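# Brekon study planner: review after one term abroad

I bought the Brekon planner in May, before a term at a partner university in Riquelme. It is a paper planner with a plain companion app, sold to students on exchange. I used both for the whole term.

The paper part is good. Each week gets a double page, with a column for home deadlines and one for host deadlines. I had forms due in both places, and having them side by side meant I missed none. The credit transfer table at the back has 30 rows. My tutor, Apolline Besson, signed hers straight from it.
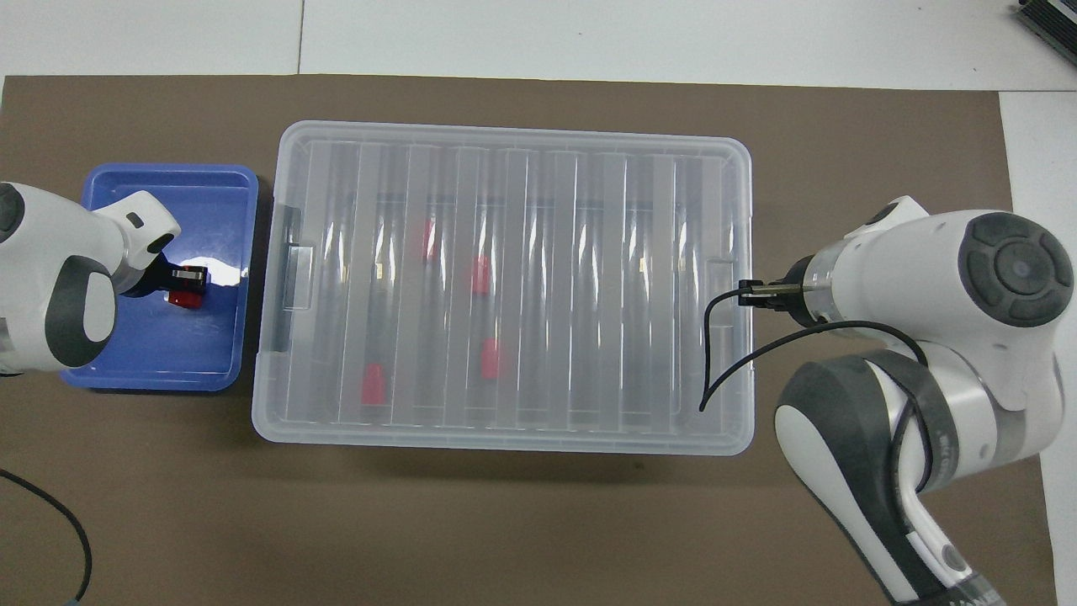

*Blue tray on the brown mat, with the small red item held just above it.*

The app is weaker. It copes with two time zones but the reminders came through twice until I turned off the home calendar. The budget page only takes whole numbers. I entered my grant as 1,679 and my rent as 287, and it would not let me split the rent between flatmates. I moved that to a spreadsheet in week two.

Binding: sewn, lies flat, still intact. The cover marks easily. Paper takes fountain pen with slight show-through.

I also looked at the Darnlow, which is cheaper but has no second deadline column. If you are staying at your home university, the Darnlow will do. For a term away I would buy the Brekon again and skip the app.

Four out of five.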